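# How Much Water Does Washing Up Really Need?

Report for the Home and Resources module, 3 October 2022

We started this project because of an argument in our shared kitchen in Sitedstead. Half of us had grown up being told that a dishwasher is a luxury that drinks water, and the other half had never washed a plate by hand in their lives. Neither side had a single measurement to back it up, so when the module asked for a small home study we jumped at it!

## What we wanted to find out

Our main question was simple: for the same load of dirty dishes, how much water goes down the drain when people wash by hand, and how much does that depend on the person? We also wanted to know whether pre-rinsing (which every one of us did without thinking) changes how clean the dishes come out.

The second question ended up being the fun one.

## Method

We ran the study through September in two kitchens, ours and the one at Bonsu House, where the tenants were kind enough to let us fuss around their sink for a whole month. For hand washing, we caught all the used water in a tub and measured it with a marked jug. That meant a lot of carrying and some very wet socks.

Each hand wash used the same set of plates, bowls, mugs and cutlery, 60 pieces in all. We dirtied them with oatmeal, tomato sauce and egg yolk, then left them to dry for 2 hours. Egg yolk is horrible once it sets, and we'd recommend it to anyone who wants a real test.

Washers could do it however they normally do at home. We gave no tips, and we tried hard not to pull faces when somebody left the tap running.

For the machine side, we didn't measure water directly, as we had no safe way to get at the drain hose. We looked only at how clean the dishes came out, with and without pre-rinsing. Loading followed one plan taped to the wall: mugs and small bowls up top, plates below facing the middle, nothing nested. We used the same detergent, Pritine tablets, for every run.

Cleanliness was scored by eye and by touch, out of 100. A perfect piece had no marks, no grit and no greasy feel. Two of us scored each load separately and then compared notes.
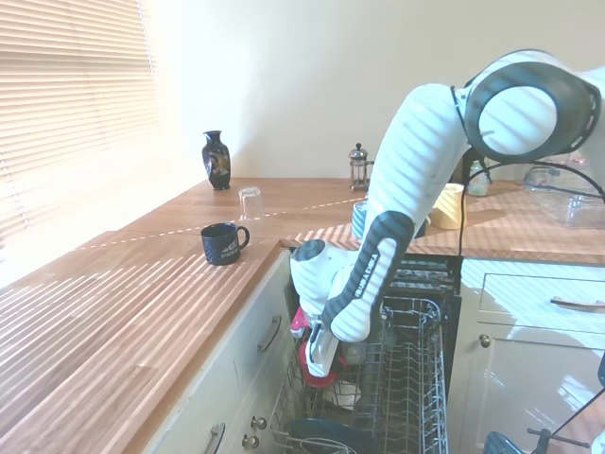

The upper rack in use:
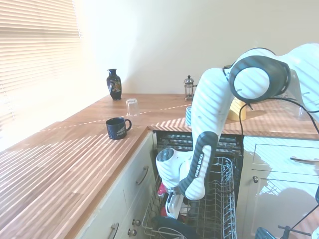 ## What we found

Hand washing varied far more than we expected. The thriftiest washer filled one bowl with soapy water, did the mugs first and the greasy plates last, and rinsed everything in a second bowl. The thirstiest kept the tap running from start to finish and filled our tub so fast that we had to stop and empty it. Same dishes, same dirt, same sink!

The order of washing mattered too. People who began with the sauce plates had to change their water partway through, and that wiped out most of what they saved by using a bowl.

Pre-rinsing was the real surprise for us. In the machine, loads that had only been scraped scored almost the same as loads that had been rinsed under the tap. The one clear exception was the egg yolk, where scraped bowls sometimes kept a thin ring near the rim. A short soak in a little water fixed that just as well as a long rinse did.

Not everyone was convinced when we shared the early results at Bonsu House. Plodeck wrote back that our egg test was unfair on the machine, that the real trouble at home is rice starch left overnight, and that we shouldn't tell people to skip rinsing until we had tried it. We think that's a great point. We did one quick rice run at the end of the month, and the dried starch was stubborn enough that we'd want a proper set of tests before saying anything firm about it.

## Problems with our study

Our scoring was done by people, and people get tired. We noticed we were stricter on the first loads of an evening than on the last ones. Next time we'd mix up the order and hide which load was which.

The washers also knew they were being watched. One admitted she is much less careful with water at home, so our hand washing amounts are probably lower than real life.

We also tested only one detergent and one wash program, and both kitchens have fairly soft water.

## What we'd do next

We'd love to borrow a flow meter so that the machine's water use can be measured properly and set beside the hand washing results. After that comes rice, left overnight, as requested. Our own kitchen has already stopped rinsing before loading, and the sink bowl now lives permanently next to the tap.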